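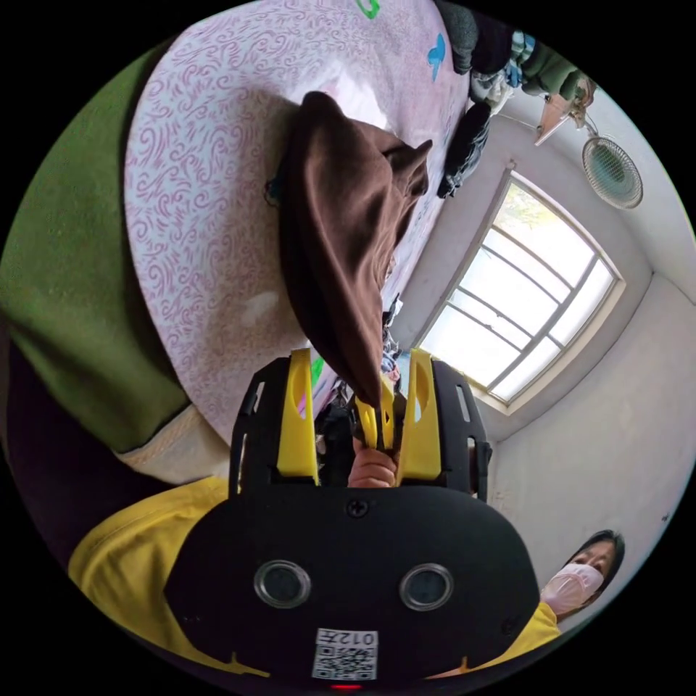 Speaker notes: Folding and Storing Clothes in a Shared Bedroom
Household Skills Programme, Bukhari Community Centre
Session of 21st September
Speaker: Faisal Paracha
Running time: 48 minutes, followed by questions

Opening remarks

Welcome members and thank the Bukhari Centre for the use of the hall. Mention the fire exits and the sign-in sheet, and ask that telephones be put on silent.

State the subject plainly. Many of the households we visit have one bedroom, one bed and very little shelving. Clean clothes come in from the line and are put down on the bed, and they remain there until somebody needs to sleep. The purpose of this talk is to set out a method for dealing with that pile in a single sitting, using the bed as the working surface.

Refer to the survey carried out in the Brivden district. Of the 114 households that replied, most gave the bed as the place where folding is done. Very few had a table large enough for a long-sleeved garment. Pause here in case members wish to comment from their own experience.

Part one: dividing the pile

Explain that the pile should be moved to the far side of the bed before any folding begins. The near side is kept clear for work. Garments are then drawn from the top, one at a time. Pulling from the middle brings down whatever has already been sorted, and members who have worked with children will know how quickly this happens.

Thick items are best taken first. A heavy brown garment takes up a great deal of room when it is left in a heap, and lighter pieces become lost beneath it. Lift such an item with both hands, find the shoulders, and shake it once away from the face.

Clothes that need mending should go straight over the end of the bed. They are not to be folded with the rest. The Clirkov mending table will be open again in October, on the same terms as before.

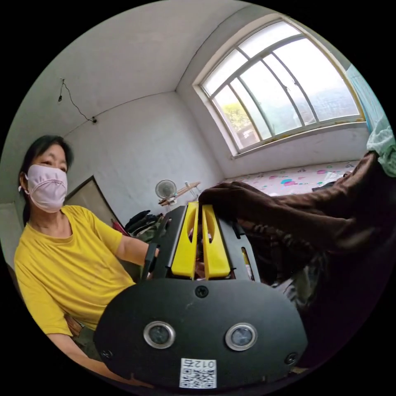

Part two: laying a garment flat

Ask members to come forward to the demonstration table at this point. Allow them time to settle.

A long-sleeved top is laid with its full width on the sheet. Draw the sleeves out to their whole length, down to the cuff, and smooth them from the shoulder outwards. The hem should be straightened by hand. Ribbed hems and cuffs must not be stretched in doing so, as they lose their shape over time.

Trimmings call for some care. Where there is a bow at the neckline, as on the brown top with the plaid bow, the tails should be laid flat before the first fold is made. A strip of contrasting cloth along a collar should be pressed down with the fingers in the same way.
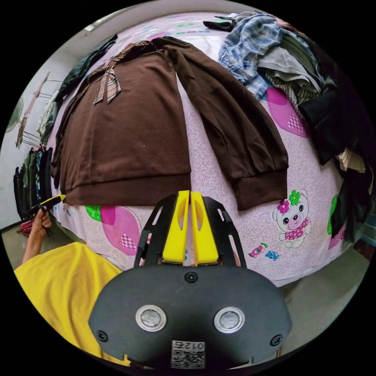
The first fold brings one side of the body in towards the middle, and the sleeve is then turned back along its own length. Repeat on the other side. The garment is folded upwards from the hem, once for a shelf and twice for a drawer or box. Demonstrate slowly, then again at ordinary speed. Members should try it for themselves before we proceed.

Plaid shirts and others with buttons are fastened at the collar and at one button lower down. Jumpers are never hung.

Part three: putting away

Folded items go directly to their place. Where storage is limited to a box, stand the garments on edge so that each may be seen. The Gravex boxes distributed last year hold 18 adult tops stored in this manner. Remaining stock may be requested from the front desk.

Close by reminding members that the printed guide is free of charge. A total of 2,000 copies have been ordered, and they may take extra copies for neighbours. Invite questions. If asked about bed linen, say that it will be covered in the October session.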